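What Is Sheet Metal?
Materials Around Us, for readers aged 8 to 11
Written by Coralie Lockyer

Sheet metal is metal that has been pressed into a flat, thin piece. You have probably touched some already today. Letterboxes, filing cabinets, baking trays, toolboxes and the outside of a washing machine are often made from it. So are many big bins used for holding and sorting things.

How is it made?

Most sheet metal starts as a thick slab of steel or aluminium. The slab is heated and squeezed between heavy rollers. Each time it goes through, it comes out thinner and longer. When it is thin enough, it can be wound into a coil or cut into flat sheets.

How does a flat sheet become a bin?

Think about folding a box from cardboard. You cut the shape, then fold up the sides. Sheet metal can be folded too, but it needs a machine called a press brake. The machine pushes the sheet into a groove and makes a straight bend. The line where it bends is called a crease or a fold.

Some edges do not join up by themselves. They can be welded, which means the metal is melted together. They can also be held with rivets or screws.

Does a metal bin need a coating?

Steel can rust if water and air get to it. Paint keeps them out. Another way is to cover the steel with a thin layer of zinc. This is called galvanising. Aluminium does not rust the way steel does, so it is sometimes left plain.

Why does metal get scratched?

Scratches happen when something hard rubs against the surface. Fine scratches stop light bouncing off evenly, and the metal looks dull. A smooth part of the same metal can still look shiny.

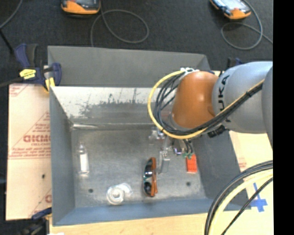

Page last changed: 2 Mar 2022

The floor of the grey bin has lots of fine scratches, and the back wall has dark scuff marks. Look for the shiny ridge near the back, where the wall meets the floor. The left wall slopes down to the floor. There are two small round holes in the floor as well. The sunglasses and the red-orange building brick are easy to spot against the grey. The clear bottle is harder to see.

Try it at home

Find something made of metal that an adult says you can handle. Hold it near a window and tilt it slowly. Which parts are shiny and which are dull? Can you find a fold? Keep your fingers away from cut edges, as they can be sharp.

Words to know

Coil: a long sheet wound up in a roll
Galvanised: covered with a thin layer of zinc
Rivet: a metal pin that holds two pieces together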